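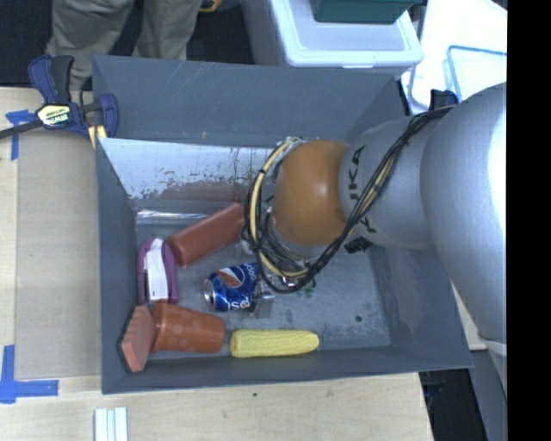 Page last changed: 2020-05-24

Brultari bin cell
Grasp data collection kit for arms you already own
Made and supported by Skamden

Overview

Brultari is everything around the arm. Bin, objects, camera mount, clamps, logging box, software. You bring the arm, the gripper and a table. The cell runs grasp attempts over one bin and writes every attempt to disk, good or bad, in a form you can train on the same evening.

Photo at top is a working bin with six items in, KUKA arm coming in from the right. Typical load. We run between five and eight items at a time, fewer and the arm chases one can around the floor, more and the labels get messy.

Not a picking product. If you want parts moved from A to B at a fixed rate, talk to somebody else. Brultari picks things up in order to drop them again.

What's in the kit

Gray bin, flared walls, quantity two
Bar clamps for the rim, quantity four
Rafferty object set, 62 pieces, in two lidded crates
Fixed camera mount with side arm and hardware
Logging box with power supply
Ballico software, one seat, on a USB stick and by download
Blue tape, two rolls
Cable sleeves and ties
Printed setup sheet (new version, see below)

Camera is NOT in the kit. List of ones we've tested is in the download area. Gripper is also yours. Two-finger parallel grippers work out of the box, suction needs the add-on driver, ask.

How a run goes

Load the bin. Dump the items in, don't arrange them. Close the gate, start Ballico, pick the run plan. The arm takes a picture pair, picks a grasp from whichever policy you've loaded, goes down, closes, lifts, checks, drops. Repeat. Drop point moves on every cycle so the pile gets restirred without you.

Saved for each attempt:

image before, image after
commanded gripper pose and the pose reached
finger width at close and again after the lift
joint torques, if your controller gives them out
success flag, plus how the flag was decided
item list for the load
policy name and version

Failures are kept. Early users kept asking for a filter to throw them away at collection time and we said no. Filter later, it's one line. A miss on a can lying on its side is worth having.

Swap the load every 496 attempts. Ballico stops and beeps. You can override it but the default is there for variety in the data and most labs leave it alone.

The Rafferty set

Household stuff plus toys plus some blocks. Play food, plastic cups, soda cans, odd frames and faceted shapes. We picked them for how they lie, and for colors that don't all look the same to the camera. Shiny things are in there on purpose. So is anything that rolls.

Each piece has a number and a line in the item sheet with weight and longest side. Replacements sold singly. Cans get crushed, that's normal, use any can of the same size and keep the number. Brand doesn't matter to the software, if you have a Pepsi in the fridge you have a spare.

13 of the pieces are marked HOLD OUT on the item sheet. Keep them out of training loads, use them for testing only. Please write the numbers on the wall. We get a support mail every month from a group that trained on the lot.

Your own objects are fine too. Add them in Ballico under Items, New. Nothing over the payload of your gripper obviously, nothing sharp, nothing with liquid in it.

Bin and mounting

Bin sits on the tabletop, clamped at the rim. Clamps go on the two back corners. Handles up, bar pointing out, so nothing sticks into the bin where the gripper comes down. Tighten by hand, no tools. Check them when you swap loads.

Tape out the position of the bin and anything next to it before you calibrate. Corner marks are enough. If the bin gets knocked you put it back on the marks and run the short check in place of the whole calibration. Saves most of an afternoon.

Floor of the bin will scuff. It's supposed to. Scratches and pale patches build up where the fingers touch down, and the after image picks them up along with everything else. Don't paint it, don't swap it halfway through a data set. Second bin in the kit is for a second data set or for when the first one cracks.

Cable slack: leave enough for a full wrist turn plus a bit. Loops will pass over the bin in some poses and cover part of the view. Ballico grabs its before and after images from the park pose, arm clear of the bin, so this doesn't hurt the labels. If you record video through the whole motion then yes, cables and arm will hide the gripper some of the time. Second camera helps.

Requirements

Arm with a position interface, six joints or more. KUKA, others on request
Sturdy table. Wood is fine
Linux PC, wired network, no wifi please
Disk: plan for images, they add up quick
Steady overhead light. Close the blinds or accept the drift
Safety setup for your arm, per your own site rules. Brultari does not replace it and the software stop is not an emergency stop

Throughput

3000 attempts is a sensible first set. Enough to see if the policy is learning anything and small enough to redo when you find out the camera was loose. How long it takes depends on your arm speed and how brave you are with it. Our advice, run slow the first day, look at the logs, then raise it.

Someone should be in the room. The cell restarts itself after most misses but not after a cup wedged in a corner. Long runs overnight are possible with the tilt add-on, otherwise no.

Success check

Default is finger width after the lift, backed up by comparing the two images. Width alone gets thin items wrong. Image compare alone gets fooled when an item just shifts. Both together is good, still not perfect, so there's a review screen: left key bad, right key good, space to skip. Clodagh Heffernan wrote it and she'd like to hear about it if the keys feel wrong on your keyboard.

New in this version

Setup sheet redone, the old one had the clamp drawing mirrored. Sorry
Ballico export now writes one folder per load, not one giant folder
Park pose can be set per arm
Fixed: item list went missing if you renamed a run while it was going
Fixed: beep at load swap was silent on some PCs
Known issue, torque log drops a sample now and then at the start of an attempt. Patch is comming, doesn't affect images or flags

Coming later

Two-bin mode, pick from one and drop in the other. Was working in February on our own table, needs more time on the controller side. No date.

Spares and add-ons

Single bin
Clamp pair
Rafferty replacement piece (give the number)
Rafferty full set
Suction driver
Tilt add-on
Extra Ballico seat

Prices by quote, they change with shipping. University discount yes, send from your university address.

Ordering and questions

Write to Reda Chraibi through the contact form, subject line Brultari. Say which arm, which controller, which gripper, and how far the flange is from the table edge. That last one gets left out every time and he has to write back and ask for it.

Loan units: both out at the moment. Waiting list is open, put your name down in teh same form.

Downloads

Setup sheet, PDF
Item sheet, Rafferty set, PDF and CSV
Ballico manual
Sample load, one folder, with images and flags
Tested cameras list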